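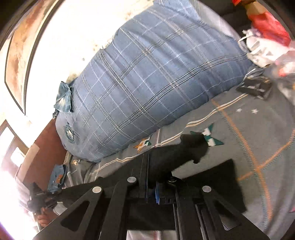

Ulleren, 15th April

Call for participants: working group on safe practice for hand-held grippers in private homes

The Hokari project is looking for people who will help us to write a short set of rules for recording household work with hand-held grippers. The recordings are used for teaching robots to do the same work. Until now every team has followed its own habits, and when we compared them in March the differences were larger than we had expected. One team asks permission for each room, another only once at the front door. Some check the screws of the tool before every session, others only when something rattles.

We want to agree on one text of no more than 21 rules. The present draft has 33, and several of them say the same thing twice.

Who can apply

You have used a hand-held gripper in real homes, or you have let a team work in your own home. Both kinds of experience are equally welcome. We would also be glad to hear from people who know about work safety, cleaning or home care. You do not need to be an engineer. The meetings are in English, but it does not have to be perfect English.

What you will do

You will join 5 online meetings of two hours each and read the draft between them. After the third meeting you will try the rules during one normal session, for example making a bed or folding clothes, and write down where they were unclear or slowed you down. The chapters still open are pinching of fingers, personal things left on beds and tables, faces and papers in the recording, and how a resident can stop the work at any moment.

Participants receive a fee for every meeting, and for the trial session also.

How to apply

Please write half a page about your experience to Meinir Wogan at the Hornham office. If you have questions about the draft itself, Kojo Dankwa can answer them. Places are limited to 32, and residents and operators will be chosen in equal number.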